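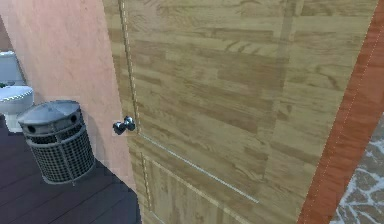 How to Quiet a Squeaky Door Hinge (and Keep It Quiet)

When my daughter was a newborn, the door to her room had a squeak that could wake the whole street, and for weeks I opened it one inch at a time, holding my breath. I finally fixed it in less time than it took to get her back to sleep, and I've been a little evangelical on the subject ever since! If you have a noisy door at home, pour yourself some coffee and let's get it taken care of.

What you'll need

A hammer, a large nail, an old rag, some fine steel wool, and something slippery for the pin. I like plain white petroleum jelly. Cooking oil will do in a pinch, but it gets gummy and collects dust, and you'll be doing the whole job over again before long. Put an old towel on the floor too, especially if you have light carpet (ask me how I know).

Find the noisy hinge

Swing the door slowly and put your fingertips on each hinge in turn. You can usually feel a small shudder in the one that's complaining. If you can't tell, start at the top, where most of the pulling happens.

Take out the pin

Close the door first, so it stays put while you work. Set the tip of the nail against the bottom of the pin and tap upward with the hammer until the head lifts, then wiggle it out by hand. Do just one hinge at a time -- please don't skip this part, even if you're feeling brave. A door is a lot heavier than it looks once it comes loose.

If the pin won't budge, it's probably been painted in. Run a utility knife gently around the head and try again.

Clean and grease

Wipe the pin down with the rag. If there's black gunk or rust on it, rub it with the steel wool until it feels smooth, and for really stubborn spots go over it with 200 grit sandpaper and finish with 300 or finer. Twist a corner of the rag and poke it through the hinge barrels as well, because plenty of grime hides in there.

Now coat the pin with a thin layer of jelly, slide it back in, and tap it down. Open and close the door a few times, then wipe away whatever squeezes out.

If it still squeaks

Tighten the hinge screws with a hand screwdriver, and move on to the next hinge. A pin that's bent should be replaced, and they cost very little at the hardware store. Take the old one with you so you can match the length.

I do all of ours every May, when the windows are open and the house is full of breezes pushing doors around. Good luck, and happy tiptoeing!

-- Maricel Samonte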